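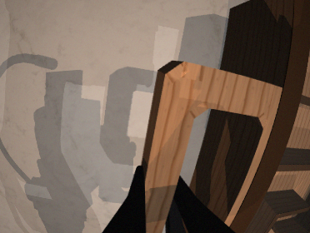

So we've been in the house since November and I have finally, finally dealt with the pantry door. If you've been reading for a while you'll remember the pantry door. It sticks. It has always stuck. The previous owners left us a note on the kitchen counter with the garbage pickup schedule and the name of a plumber in Undham, and at the bottom, underlined, it said "lift and pull." We spent a whole evening trying to work out what we were supposed to lift and pull (the attic hatch? the garage?) before I went to put the cereal away.

For months I just lifted and pulled. You get used to it. You have a bag of flour on one hip and you sort of heave with your other shoulder and in you go. But then my mother-in-law came to stay and couldn't get at the coffee in the morning, and she was too polite to wake anybody up, so she sat there with a glass of water until 8. I felt terrible! That was the push I needed.

I called Amra Todorova, who did our back steps, and she told me over the phone not to touch the top of the door until I'd checked the hinges. Which was good, as I was standing there with a sander in my hand. The top hinge had three screws in it and two of them just spun around and around when I put a screwdriver on them. The holes were chewed up. She told me to get some longer screws, 3 inch, and run them right through into the framing behind. I had no idea you could do that. I thought a hinge came with its screws and that was that, you were married to them.

The hardware store in Brosomlow had the screws, but only in a box of 18, so if anyone local needs long screws please come by. I also came home with a bar of that waxy stuff you rub on drawers, a new set of hooks I didn't need, and a tomato plant. My husband asked what the tomato plant was for and I said the pantry.

Anyway. Long screws in, door up on a folded magazine so it sat at the right height while I worked, and the gap along the top came back. Most of it. There was still a spot near the latch where it rubbed, and I took that down by hand with sandpaper wrapped around a scrap of wood – maybe twenty minutes of sanding, stopping every so often to swing the door and listen to it. Then wax on the edge. Then I opened and shut it a dozen times for the pleasure of it, until the dog left the room.

Aurelia Văduva left a comment on my last house post saying her doors in Zirkenitz all stick in summer and all rattle in winter, and asking if she should just plane the lot. Aurelia, I wouldn't! Not until you've been through the hinges, and not in the humid months. If you trim them to fit in August you'll have a draft by Christmas. Try the screws first, then the wax, and then write back and tell me how it went, I really want to know.

What I have left is the paint. The edge I sanded is bare now and it needs a coat of something before the weather turns, and of course the can in the basement labeled KITCHEN TRIM is a completely different white. I took it out on the porch to look at it in daylight and it's practically yellow. I have a little chip of the old color in an envelope in my purse, and I keep forgetting it's there and pulling it out at the checkout with my receipts.

Oh, and the pantry shelves. Now that I can get in there without a fight I've been able to see how bad they are. There were 12 cans of chickpeas at the back. I have no memory of buying even one of them. So it's soup this week, and if you have a good chickpea recipe that isn't hummus, leave it in the comments, please. The Ionescu cookbook I borrowed from my sister has a stew with lemon and spinach that I'm trying tonight, and I'll report back when I get to the paint.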